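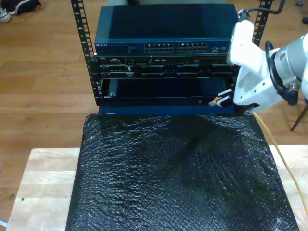
Esero is a written record of a small open-frame equipment rack: what is mounted in it, which cable goes where, and what each entry is called. The rack belongs to Cloltano, a two-room training shop that teaches basic network hardware. Entries are listed from the top down, so the teal-blue switch with its two blocks of Ethernet ports comes first, then the thin black server, then the second dark chassis, and last the open-fronted dark blue enclosure at the bottom. The same order is used in every file. If you are reading the tables next to the rack, keep a finger on the rail and work downward.

Print | E-mail

Contents of the folder

units.csv – one row per mounted unit, with position, short name, color and notes
ports.csv – one row per port or opening that has been given a name
cables.csv – one row per cable, with both ends, length and jacket color
changes.csv – one row each time something was plugged in, pulled out or moved
names.txt – the short names and how to spell them
README – the file you are reading

Size

changes.csv is the large one. It has 746 rows, of which 700 have been checked against the paper log. The remaining rows come from a stretch in May when the paper log was kept on loose sheets, and some of those sheets are missing. They are marked "unchecked" in the last column. Leave them out if you need exact sequences. For general use they are fine.

cables.csv has 30 rows. It lists cables the shop owns for this rack, whether or not they are plugged in. A cable that is hanging on the wall still has a row, with both ends given as "none".

How the units are named

Each unit has a short name made of its type and a letter. The switch is SW-A. The thin server is SV-A, the chassis with the row of dark openings is CH-A, and the dark blue enclosure is EN-A. Model names are kept out of the tables on purpose. The shop swaps units between classes, and the letter is changed when that happens, so SW-B means a different switch in the same position.

Port names start from the left as you face the front. On the switch, the left block is L and the right block is R. Each block has two rows, and the upper row is numbered before the lower one. The few small ports near the right end are a separate group, called X. Older entries used one running number across both blocks – these were converted, and the old number is kept in the column "old_port".

On the server, names go by shape. The one toward the left end that looks like a serial port is "serial" and the small pair near the middle is "pair-1" and "pair-2". We did not go further than that for the vents and slots. If you need them, add your own rows and please do not reuse a name that is already in names.txt.

The enclosure

EN-A needs a longer note than the others. The front is open and you can see right into the cavity, where a dark gray part sits toward the left. That part is listed in units.csv as "EN-A inner" and has its own row, although it is not mounted on the rails. The small red light on the lower front lip is listed in ports.csv as "EN-A light". It is not a port, but it had to go somewhere and a separate file for one light seemed like too much. Its state is not recorded in changes.csv.

Because the opening is large, older log sheets often say only "into the box". Where we could work out which end point was meant, we filled it in. Where we could not, the entry reads "EN-A unknown". 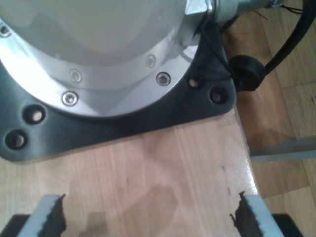 Unknown end points are also used for a handful of switch entries where the handwriting could be read as either L or R. Those have a question mark in the notes column. Do not treat them as a third block.

Lengths and colors

Cable lengths are the lengths printed on the bag or written on the tag. They were not measured with a tape. Where a cable had neither, the length column is blank. Jacket colors are plain words: black, gray, blue, yellow. Tan and yellow-tan plugs are entered as "tan" under plug color, which is a different column from jacket color. Early versions mixed the two up.

Who made it and how

The paper log was started by the shop staff and typed in by Bülent Başaran, who also wrote the naming rules. Typing took place over one winter, mostly in the evening after classes. Each sheet was typed once and then read back aloud against the table. Where the two did not agree, the sheet was taken as correct unless it named a port that does not exist.

The tables were saved from Ivolix, the inventory program the shop uses, and then cleaned up by hand. Ivolix writes an empty cell as a single hyphen. We changed these to real blanks in version 3, so scripts made for earlier versions may need a small fix.

What it is good for

The files have been used for class exercises, such as finding a cable that is listed twice or drawing a cabling plan from the tables alone. Boonyarit, the evening course, uses changes.csv to practice sorting and joining. It would also serve as a small worked sample for anyone setting up a log of their own.

It is less useful as a picture of normal office cabling. This is a training rack, and cables get moved far more often than they would be in a working closet. Plugs are pulled and put back in the same port several times in one evening, and every one of those is a row.

Known problems

– Times are to the nearest five minutes in most rows, and a few sheets give only "morning" or "evening".
– Cables with lost tags were retagged with new numbers, so the same cable can appear under two numbers.
– Rail holes are not numbered. Position means order in the stack and nothing finer.
– The notes column has spelling mistakes, left as written.

Corrections

Send corrections to the shop desk with the file name, the row number and the text as it should read. Changes to names.txt need to be agreed first, as the tags on the cables have to be reprinted to match.

Print | E-mail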